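Luline Shallow Wicker Basket

The Luline is a rectangular basket in light tan-brown wicker, supplied by Stetell for counters, reception tables and classroom shelves. The sloping sides and tight weave suit it to small articles that must remain in view and within easy reach. 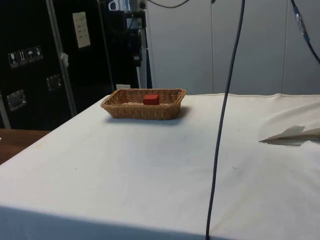 Ordering and Care

Baskets are sold singly or in cartons of 30. Orders of 200 or more require written confirmation before dispatch. Wipe with a dry cloth and store away from direct heat. A matching liner is listed under Rewi.

Contact: Ruby-Lee Ruawai, Customer Accounts | © Stetell | Back to top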